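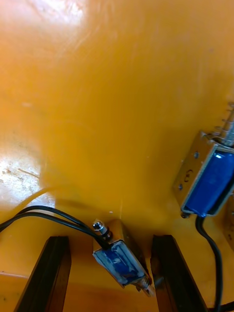 CHAPTER 7
Recording Demonstrations by Hand and by Remote Control

Learning objectives

After working through this chapter, the student should be able to: distinguish kinesthetic teaching from teleoperation; state what is stored at each time step of a demonstration; write a task sheet that two operators will read the same way; and identify episodes that should be removed before training.

7.1 Introduction

Chapters 5 and 6 treated motion as something to be computed. A goal pose was given, a path was planned, and the controller followed it within stated limits. Many handling tasks resist this treatment. Picking one wire bundle from a bin of wire bundles requires decisions about approach angle, grip width and the moment of closing that are hard to write as rules. A person makes these decisions quickly and can seldom explain them. A demonstration is a record of such decisions, taken in a form the robot can use.

Two methods are in common use. In kinesthetic teaching the operator holds the arm itself and moves it through the task while the motors are kept compliant. In teleoperation the operator moves a separate input device, and the arm follows. The input device may be a joystick, a tracked hand controller, or a leader arm with the same joint layout as the follower. The running example in this chapter is the Brekstead kitting exercise, in which small electrical parts are sorted from supply bins and placed on a central tray. The exercise is carried out by teleoperation. 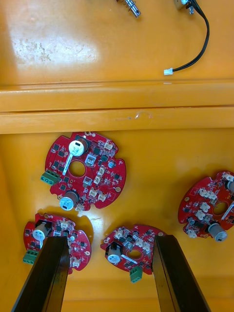

7.2 Choosing between the two methods

Kinesthetic teaching needs little equipment. The operator feels contact directly through the arm, and joint positions are read from the encoders already fitted. It has two drawbacks. The operator's hands and body enter the camera views, so that images recorded during teaching differ from images seen when the robot works alone. It is also difficult for one person to guide two arms at once with any precision.

Teleoperation removes the operator from the work area. The images then match those available at run time, a condition that matters greatly when the policy takes images as its main input. The cost is a loss of feel. Unless force is fed back to the input device, the operator must judge contact by eye, and grips tend to be tighter than necessary. Delay is a further concern. Operators begin to move in short, halting steps when the lag between hand and arm becomes noticeable, and a policy trained on such data will reproduce the halts.

Definition 7.1. An episode is one continuous recording of a task from a stated starting condition to a stated end condition.

Definition 7.2. An observation is the set of sensor readings stored at one time step. An action is the command issued at that step. Measured position and commanded position are stored separately. 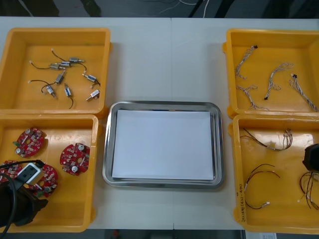 7.3 The task sheet

Recording should not begin until a task sheet has been written. The sheet fixes the starting layout, the parts to be moved, the order of picking if there is one, the resting position of each arm, and the condition under which the episode ends. In the Brekstead exercise, the motors, circuit boards and wires have separate bins, and the destination is a steel tray lined with paper. The order of picking is left free in the first series and fixed in the second.

Free order gives more varied data but makes learning harder. If half the operators start with a motor and half with a board, the same observation is paired with two different actions. A model that averages the two may send the gripper to a point between the bins. Section 7.6 describes models that can represent both choices.

Starting layouts should vary within the limits the robot will meet in use. Parts dropped loosely into a bin provide variation without further effort. Bins may also be shifted by small amounts between series, provided that every part remains within reach of the arm assigned to it.

7.4 Operator practice

Skill at the input device affects the data more than most students expect. The Skolell course notes recommend 12 practice episodes, all discarded, before any are kept. In the Gosling series used for the problems at the end of this chapter, 310 of 900 episodes were rejected on review, most of them for repeated grasp attempts. 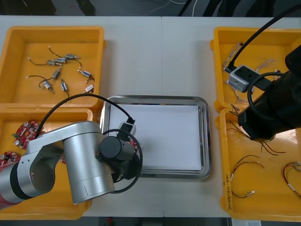 Bellell objects to rejecting those episodes at all: a second attempt at a grasp is the only place where the data shows the robot how to recover, and a set made up of clean grasps leaves the policy with no response when the first one misses. The objection has merit. The practice adopted in this book is to keep an episode with a repeated attempt if the operator backs off, corrects the approach and completes the task, and to reject it if the gripper pushes the part about the bin without a clear correction.

7.5 What to record

At minimum, each time step holds the joint positions, the commanded positions, the gripper opening, one image from each camera, and a time stamp taken from a single clock. Wrist cameras and fixed cameras serve different purposes. The wrist view resolves the part between the fingers during the last part of the approach; the fixed view shows both arms and the state of the bins. Neither should be dropped to save storage before its effect on the trained policy has been tested.

Exercise 7.1. An episode contains 3000 time steps, and the camera images lag the joint readings by a constant three steps. State how many steps can be used after the two streams are aligned, and explain how the lag could be found from the recording alone.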